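Folero Dating Advice Corpus

Short questions and answers on dating and relationships, collected from the Zurgate advice boards and cleaned by Anju Bansal and Arash Akbari.

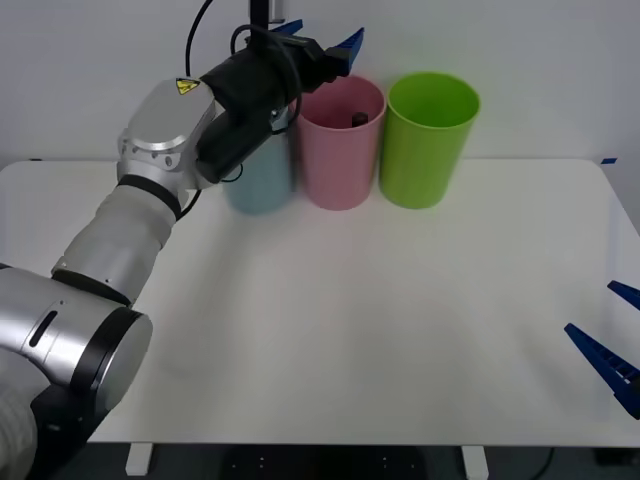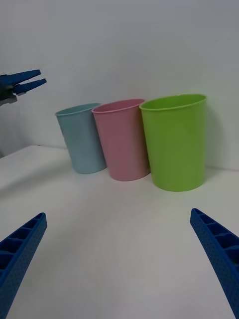 Three plastic cups on a white tabletop, in both views.

Contents: 3,404 question threads, 46 topic tags, 2 splits (train, test)
Format: JSON Lines, UTF-8
Removed: user names, towns, phone numbers
Known gaps – few threads from writers over 60
Contact: Bok-nam Cha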